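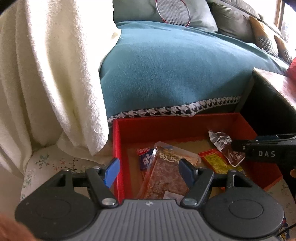 Four packed items in the red box.

How to write a player profile for the club website

Posted by Zdenka Zupan, Bronstead club pages

Every July we get the same emails. New squad, new names, no profiles, and somebody's mom asking why her son still has last year's number. So this is how I do them. Takes me 46 minutes a player if the player answers his phone. Longer if he doesn't.

You need: the registration sheet, the match log, one phone call, a text editor. I write in Urnik because the club calendar is in there already and I can pull up fixtures without switching windows. Anything works though.

Step 1. Get the basics from the sheet

Full name, the name he wants on the page (not always the same), date of birth, position, number, foot. Copy and paste the name. Do not type it. I typed Vidmar as Vidmer once and it stayed up for a season, then the local paper copied it off us.

If he's under 18 leave out the birth date and put the age group. Leave out the school too.

Height and weight – skip them unless the coach wants them in. They're wrong by Christmas with the younger ones.

Step 2. Open the match log

Appearances, starts, goals, assists if you trust whoever wrote them down. League and cup on separate lines. Friendlies don't count. People will argue with you on that. Friendlies don't count.

Write the numbers down before you write any sentences. I do it like this at the top of the file:

Apps: 91
Starts: leave blank if not known
Goals: 5
Minutes this season: 935
Updated through: last match played

That last line matters the most. A total with no cutoff is useless three weeks later, you can't tell if the weekend's game is in it or not.

Sub appearances count as appearances. Unused sub doesn't. If he came on in stoppage time it counts, even if he never touched the ball.

Step 3. The phone call

Ten minutes tops. Call before training, not after, they're all in the shower or driving. Things I ask:

Where did you play first?
Who moved you to the position you play now?
Which match do you remember best here?
Anything you don't want on the page?

Ask the last one every time. We had a player with a former club he really did not want mentioned and it would of been in the second line.

Don't ask who his favorite player is. You'll get the same two answers all squad long and the page goes out of date when the favorite retires.

Step 4. Write the first line

Name, nationality if it's relevant, position, club. One sentence. Something like:

"Vidmar is a left-back who plays for Bronstead and joined from Wikesville."

Done. No "born to play soccer," no "talented." If he's talented the goals line will say so, or the coach will in a quote.

Step 5. Early career

Short. Two or three sentences, in order, oldest first. Youth club, any academy, first senior match. Give the season for each move if you have it. If you don't have it, say "before joining Bronstead" and keep going, don't guess.

Loans trip people up. A loan isn't a transfer. Write "on loan from" and name the club that holds his registration. When the loan ends go back and change the tense. Put a reminder in Urnik the day you publish, you will forget otherwise.
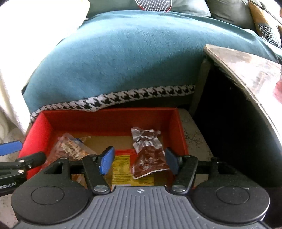

Step 6. Playing style

Hardest part, and the part everybody overdoes. Two sentences. Stick to things a person could check by watching one match. Which side he plays on. Whether he takes corners. Long throw or not. Whether he gets forward or stays home.

Good: "He plays mostly at right-back and takes the throw-ins on that side."
Bad: "A modern full-back with an engine and a winning mentality."

If the coach has him in two positions, list the one with more starts first.

Step 7. Injuries

Only with the player's ok. And then only "missed part of the season through injury." No body parts, no return dates. The physio will thank you. Also the other teams read these, Wikesville definitely do.

Step 8. The stats table

Season, club, league apps, league goals, cup apps, cup goals, total. Oldest season on top. Use a dash for a competition he wasn't in and a zero for one he played in without scoring. Mixing those up is the most common mistake I fix.

Add up the columns yourself even if the log gives totals. Log totals go wrong whenever a match gets replayed or abandoned – abandoned matches come out, unless the league let the result stand.

Step 9. Send it to him

Send the text to the player before it goes up. Give him until 8 p.m. the next day. No reply means it goes up. Say that in the message so there's no drama later.

Fix facts he corrects. If he wants adjectives added, say no nicely.

Step 10. Publish and check on a phone

The table breaks on small screens if the club names are long. Shorten them in the table, keep the full name in the text. Check the number matches the squad list page, becuase those are two seperate files and they drift.

Updating

Once a month during the season is plenty. Change the numbers and the "updated through" line together, same sitting. When a player leaves don't delete the page, move it to Former Players and put the whole thing in past tense.

Corrections to the usual club address, put the player's name in the subject line please.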